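Gustard Walkers: Your Questions, Answered

Welcome! If you found this page, you're probably thinking about coming out for a morning walk with us, and we'd love to have you. Rawan Srour and Najwa Bitar put these answers together from the emails we get most. If yours isn't covered, write to us anyway.

Do I need to be fit to join?

No. If you can walk to the end of your street and back, come to the Monday starter loop. It's flat, it's paved nearly the whole way, and there are benches. Lots of our regulars started on that loop and still do it every week because they like the company so much (I'm one of them! - Rawan).

How long is a walk?

The starter loop takes 40 minutes with a stop at the footbridge. The long route out to Pesberg and back takes 90 minutes, and it has one real hill. You can turn around at the water tower if the hill doesn't appeal that day.

What time do you meet?

7 a.m. at the Chamoun Street gate, by the bike racks. We leave at five past. If you're running late, head left along the creek path and you'll catch us, because we chat more than we hurry on that first stretch.

What should I wear?

Shoes you've already walked in. Please don't bring brand new ones out on the Pesberg route, your heels will hate you. On top, go with layers you can tie around your waist. It can be chilly at the gate and downright warm by the water tower, especially in March. Cotton is fine for the short loop. For the long one, most of us like something that dries faster. 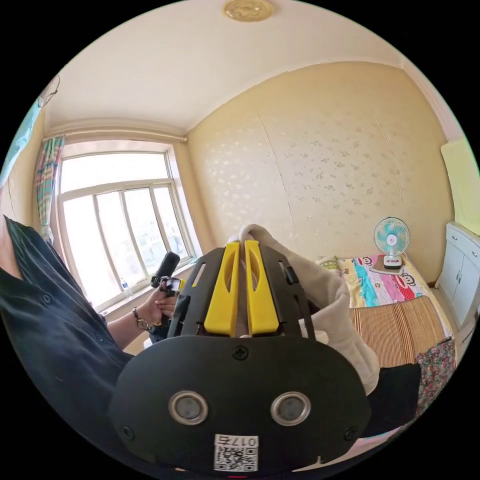
Can I bring my dog?

Yes please! Leashes on for the whole walk, and bring your own bags. The stretch by the school has a no-dogs sign, so dog people take the parallel path and meet us on the far side.

Do you keep track of steps?

Some of us are obsessed with it and some of us don't own a watch. Noura Saab's counter gave her 3,789 steps on the starter loop, and mine always says something different, so don't take either one as gospel. We don't do leaderboards. If numbers get you out of bed, wonderful, and if they make you miserable, leave the thing in a drawer.

I'm not a morning person. Any tips?

Oh, we get this one all the time, and it's my favorite to answer. Get everything ready the night before. Lay out your clothes, fill your water bottle, put your keys in your shoe. Bezawit Sisay lays her whole outfit out in the order she puts it on, socks first, and she swears she's out of the door before she's properly awake.
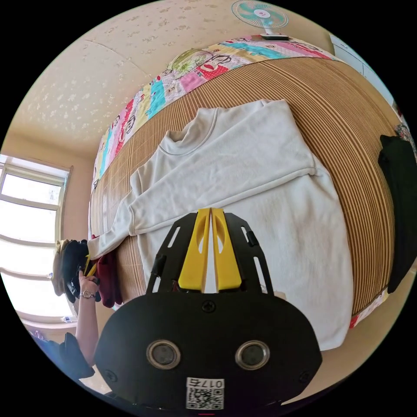 Go to bed a little earlier too, even if it's only by one episode. And give it a couple of weeks before you decide you can't do it. The first few mornings are rough for almost everybody, and then one day you're standing at the gate watching the sky go pink and you feel like you've gotten away with something.

Should I eat first?

Up to you. Half a banana or a slice of toast works for a lot of people. If you take medication with food, or you have any condition that affects your blood sugar, ask your doctor what's best for you before you try the longer route.

What happens if it rains?

Light rain, we walk. Thunder or ice, we don't. Hiba Boutros sends a text to the group by 6 a.m. if we're calling it off, so make sure we have your number.

Does it cost anything?

It's free. There's no form, and you don't have to tell us you're coming.

Can I push a stroller?

On the starter loop, yes, all of it. The Pesberg hill is gravel near the top and there's a narrow gate that most strollers won't fit through.

Do you go for coffee afterward?

Nearly always! There's a bakery across from the gate and they're used to us. Get there before the cheese rolls are gone.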